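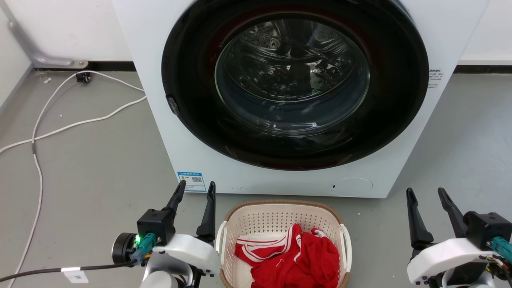
Sauerland, Wednesday, October 28, 2020

We finally have a washing machine downstairs. For the first three weeks in this house I carried everything to the laundromat in Brirkari, which is a twelve-minute drive if the road is clear and a good deal longer behind a tractor. I don't miss it. The dryers there ate coins and the one good folding table was always taken.

The machine is a plain white front loader with a big black door. I'm not going to review it. It was the one in stock that fit through the basement door with the trim left on, and it cost less than the one I wanted. Gerd Engelhardt from across the street helped Timo get it down the steps. Going down took them 6 minutes. Getting it level took the rest of the afternoon, because the floor isn't, and Timo wouldn't stop until a glass of water on top stayed put through a spin.

What I want to write about is the basket, or really the way I do laundry now, which is different from how I did it in the apartment. Back there everything went into one tall hamper and I sorted on the bathroom floor. I'd find a red sock in the whites about once a month, usually after the fact. Now there's one low basket with handles and I bring down one load at a time. I set it on the floor right in front of the door and load straight out of it. The holes in the sides are good for airing things out, and the tan rim is there to look nice, I guess. It does look nice.

Red is what I worry about most. The red jersey with the white stripes is a problem piece because it's both colors at once. I've ruined stripes before. My first one of these came out with pink stripes after a hot wash, and I wore it for yard work until it fell apart. So the rules for red in this house are cold water, inside out, nothing white in with it, and out of the drum as soon as the cycle is done. If it sits in there damp over lunch, the color creeps. I also add a color catcher sheet the first few times. I buy the Flinley ones, which come in a box that lasts me most of the winter.

Timo Görtz, my husband, does not believe in sorting. He grew up with everything going in together on warm, and he'll tell you his clothes were fine. His mother has told me otherwise. We've agreed that he can wash towels however he likes and leaves the jerseys to me.

The basement itself still needs work. The floor is bare concrete and cold on the feet, so I keep a pair of old clogs by the stairs. The walls got one coat of white before the machine came and could use a second. I'd like a shelf for the detergent, and I'd like the cables on the left to go up the wall and stay there. That's on the list for the winter, along with a real light over the sink.
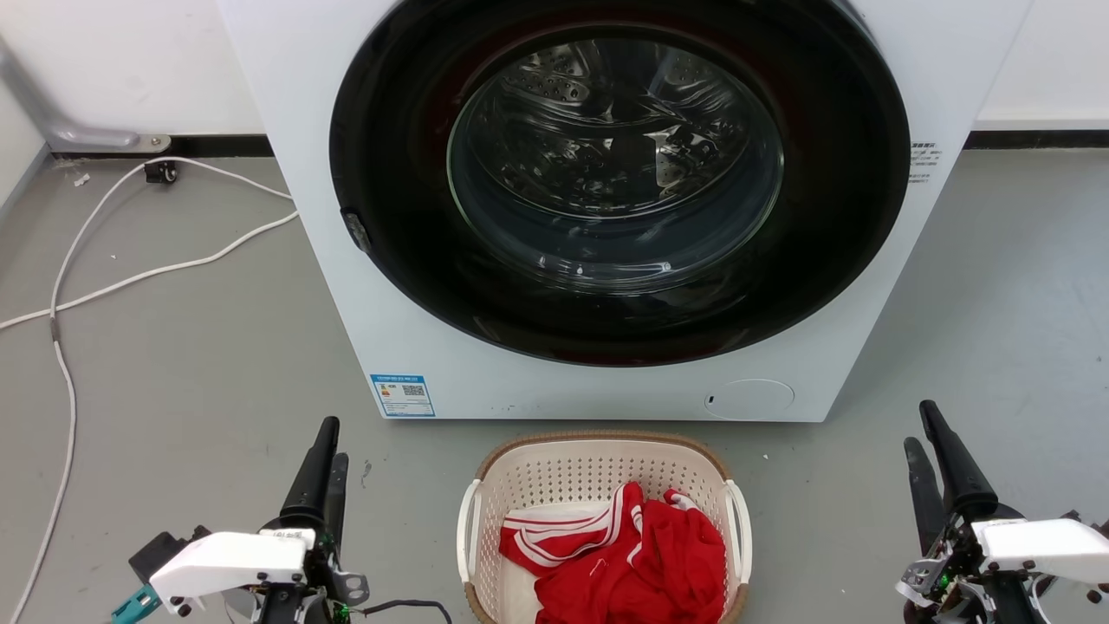 Before I start a load

I've settled into a short routine, and I'm writing it down mostly so I can point Timo to it.

Check the drum first. Run a hand around the inside and look under the rubber lip. I've found a hair tie, a baby sock that isn't ours, and 90 cents.

Take whites out of the basket before anything red goes in. If there's a white cloth under a red shirt, the cloth waits for the next load.

Empty the pockets, zip the zippers, turn the jerseys inside out.

Don't pack it full. I used to push things in with my knee at the laundromat to save on a second load, and nothing ever rinsed right.

Leave the door open a crack afterward so the seal can dry.

Clean the filter behind the little round cover at the bottom right. I put an old baking pan and a towel down before I open it. More than once I've skipped the towel.

Next I need to figure out where to hang things when it's too wet for the line outside. Gerd has an Ikska rack he says he never uses, and I'm picking it up on Saturday.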